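Home | Stories | Authors | Submit | About

The Seventeenth Tray

by Felista Nyanda

1. Morning

When I started at Bisard, they gave me a key, a chair with a broken wheel and a list of tasks. The list was called Gateo, because every project there had a name, and it had only one sentence for each line. Mine was: put the block in the container. I had to do it 100 times before the end of the day, with the orange gripper, and each time had to be a little different from the time before.

"Different how?" I asked Pisto.

His real name was longer, but all the people in the office used this one. He was looking for his glasses.

"Like a person would do it," he said. "You never put down your cup in the same place, do you?"

I thought about my cup. I put it always in the same place, on the left side of the sink, with the handle to the window. My mother did the same. I did not tell him this.

So I began. I closed the fingers, I lifted, I moved over the edge, I opened. Then I pressed the button that says the example is finished, and I took the block out with my own hand and put it on the floor again. The pink block was light and it fell easily on its side. When it fell before I closed the fingers, I had to mark the example as bad. At lunch I had 20 good ones and my wrist was hurting.

In the kitchen I ate rice from a box and a girl from the other project asked me if it was boring. I said no. It was not fully a lie. When you do one small thing for many hours, you begin to see it. I had seen, for example, that I always came to the container from the same direction, and that I slowed down just before the rim, as if somebody was sleeping inside.

After lunch I tried to come faster. The model would learn from me, Pisto said, and I did not want it to learn my fear.
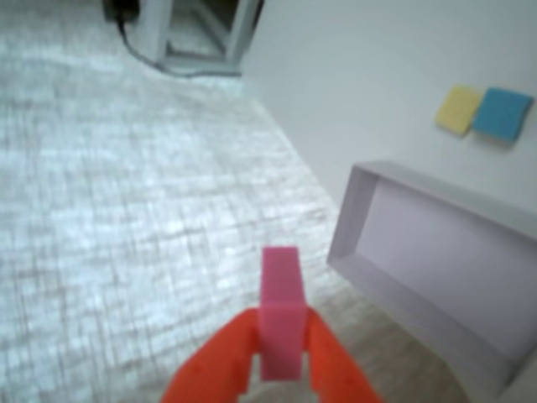
2. Afternoon

At four o'clock Pisto came with a printed page. They had trained the model during the night on the examples of the man before me, Boutros, who had left in January. Now they wanted to see it work before they added mine.

"Sit," he said. "Do not touch anything."

I sat on my hands, like a child. The gripper went down. It closed on the block, close to the bottom, and lifted it. Then it moved toward the container and, a short distance before the rim, it stopped. It made a small shake, left and right, two times. After this it continued, and the block fell inside.

"What is that?" I asked. "The shake."

Pisto laughed, but quietly. "That is Boutros. He had a cold the whole winter. He made the shake when he was about to sneeze. We told him to delete those, and he said he did."

They ran it again. Seven times it went to the container and seven times it made the shake. I never met Boutros. I did not know if he was tall, or where he lived after he left. But I knew now how he waited for a sneeze, and I felt that I should look away, as when a door is open in a stranger's house.

"Will you remove it?" I asked.

"With your examples it will become weaker," said Pisto. "Yours are very clean. A bit slow at the edge, but clean."

He went to his desk. I put the block back on the floor and took the control. Sixty-three examples were left, and outside it was already raining on the bicycles.

I did the first one well. On the second, I came to the rim and stopped. I was alone in that part of the room, only the fan was making noise. I moved my wrist a little to the left and a little to the right, two times, the way he did it. Then I let the block go in.

The screen asked me if the example was good or bad. I kept my finger over the key for some time.

I pressed good, and I bent down to take out the block.

First published 18 June 2021. All rights remain with the author. | Contact | Back to top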